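Brunuleck notebook, Verthorpe workshop
September 2023 — left hand, first go at the glass table
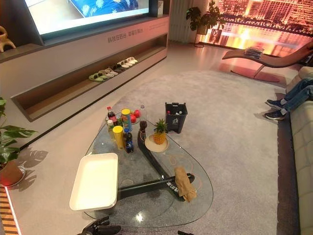 Nneka Onyeka thinks I should have started with a wooden table and left glass until the depth readings were sorted, and she put that in the shared log before I had even got my coat off. She also wrote that the new fingers look miles better than the old ones, so I'm taking the whole note as encouragement.

She has a point about the glass. The depth camera goes straight through the top in places and picks up the black base underneath, so the map ends up with a table whose surface drops away wherever one of the bent legs runs below it. Where there is carpet under the glass it does something different again and gives a thin speckle that comes and goes. I had it printing the surface height for each patch and the numbers wandered all over the place. I love this sort of problem! It's exactly what we were missing on the bench, where everything is matt and flat and the robot looks cleverer than it is.

What I've done for now: fit a plane through the bottoms of things standing on the table (bottles, the two canisters, the plate) and pretend the glass is there. It's crude but it gave a steady height on every restart tonight. If someone clears the table it has nothing to fit to, so it keeps the last good plane until the base moves. Please don't shift the base by hand without restarting the surface node. I did it myself and spent a good while puzzling over a table that was apparently floating.

Left hand

Finished build weight is 296 g with the cable clips on and without the wrist plate. I'm very pleased with that. The last version was heavier and you could hear the elbow complaining about it. The joints run on the small Veloso servos, which are a bit noisy near the end of travel but so much smoother in the middle than the ones we had in February. I've set the soft stops a little inside the hard ones to keep them out of the noisy part.

Play at the outer joint of the thumb side is still too much. The pin hole is worn, or I drilled it badly, and I suspect the second. A thin shim took out most of it. I'll reprint the link with a smaller hole and ream it by hand this time — going straight in with the drill was lazy.

The fingertip pads are cut from the soft sheet in the bottom drawer, 4 mm thick. There's half a sheet left and I've pencilled the outline on it, so please cut next to the outline if you need a piece.

Grasp order

Started with the easy shapes. The apples were the first thing I wanted to try because the fingers wrap so nicely round anything that size, and out of seven tries on them I got five clean lifts. The misses were both my fault: I had the approach coming in level, and the knuckles met the drinks standing in front. Coming in from above with the wrist tilted fixes it. I've saved that pose as apple_high.

Then the canisters. Lovely to grip, straight sides, plenty of room for the fingers. The one behind is the awkward one since the planner insists on going through its neighbour to reach it. Nesteo (still on the old branch, I haven't merged) treats each object as a cylinder with a margin, and when things stand this close together the margins overlap and it decides there is no path. I halved the margin and it found one straight away. I wouldn't want that margin near anything breakable, so it's in a separate settings file and not the default.

Bottles: the cola label is a gift for the detector, it locks on and stays on. The clear water bottle is the opposite. It flickers in and out of the object list and I've had it labelled as nothing at all for a whole run. We may have to teach it to look for the outline and ignore the depth completely. Nneka had some code for drinking glasses that did that, and I'd really like to see it again.

The pineapple I haven't dared to try. The leaves make the top of the bounding box much too high and the suggested grasp is on the leaves, naturally. The better plan is to move the plate with the pineapple still on it, but that wants both hands, and the right one still has its old fingers on.

The tray

This is the one I most want working. It has a raised rim and part of it hangs over the edge of the glass, so there is a free lip to get the lower finger under. All my bench trials had the tray flat on the surface, where the hand just pushes it along. With the overhang the approach can come in from the side, finger below, thumb above, and close on the rim. I ran it slowly with the speed cap on. The wrist lines up well. The lower finger is still coming in too high and nudges the rim before it gets under, which I put down to the made-up plane, and a small offset should do it. I'll start there next session because I think it's really close.

Soft things

Cloth is last on the list. It's crumpled, it lies across the glass and the dark part of the base, and the detector splits it into several objects depending on the light. My idea is to skip finding edges altogether and pinch at the highest point. Worked a treat on tea towels on the bench.

The thin orange cable on the glass stays on the no-touch list. It's marked as a keep-out strip between the plate and the cloth, and if you move the cable, please redraw the strip.

Head camera

Tilted down a touch since last time, so the table sits nicely in the middle and the fingers come into view from the left before they arrive. That helps enormously with lining up by eye. The cost is that the television and the plants crowd the top of the picture and the detector wastes time up there. I've masked the top part off for table work. The mask has to come off again for the slipper shelf, which I'm dying to try — all those toes pointing outward, one after another along the wood, you could hardly ask for a tidier row to grasp from.

To do
Reprint thumb link, smaller hole, ream by hand
Offset for lower finger on the tray approach
Ask Nneka for the outline code
New fingers on the right hand
Merge the Nesteo branch once the margin setting is tidy
Label the spare servo bag, I've opened the wrong one twice now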